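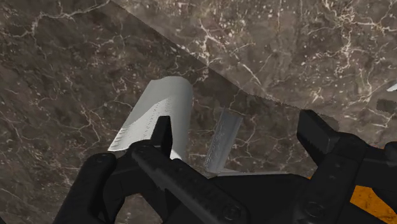

Ticket 872
Opened by: Refugio Bermúdez, packing bench, Mirnitz
Assigned to: Aurélien Leblanc, automation support
Priority: was Low, now Medium, see below
Status: Open

Problem as reported
Gripper on cell 4 closes, stops, opens again and asks for an operator. The operator is me. Before January I packed the small parts by hand. Now I stand next to something that packs them and press Acknowledge. Pressed it 46 times this morning. Please advise.

09:10 — A. Leblanc
Thanks Refugio. Does it do this on every part, or only on some? Have you tried the rehearsal in the simulator?

09:25 — R. Bermúdez
Curved ones mostly. Flat ones go through if they lie on their own. In the simulator it works beautifully, but the simulator has a marble worktop and ours came from Charpentier with a dent in it. Could we have the marble?

09:40 — A. Leblanc
No marble. It is a stock background. Please check the grip force setting, it should read 92.

09:52 — R. Bermúdez
It reads 92. I'm not allowed to change it, so I'd have been impressed if it didn't.

11:15 — A. Leblanc
Looked at the logs. The cell gives up if the fingers meet resistance earlier than planned, and with a curved part that depends on which way round it is lying. The Ostia site had the same thing and got by with someone turning the parts before the pick.

11:20 — R. Bermúdez
Someone.

11:31 — A. Leblanc
Yes. Sorry. It would be temporary.

11:48 — R. Bermúdez
So I pick up the part, turn it round, put it down, and the robot picks it up. Fine, but the shift sheet still has me under "supervision" and the bench rate went when the job title did. Can that go on this ticket or does it need its own? Itell wouldn't let me choose "pay" as a category. I got as far as "peripherals".

13:05 — A. Leblanc
Leave it here, I've copied in your shift lead. Raised to Medium. Will widen the approach for curved parts and send a new program to cell 4 after the late break. Please keep turning them until then and note any stops.

15:30 — R. Bermúdez
Four stops since lunch, all when I was at the kettle.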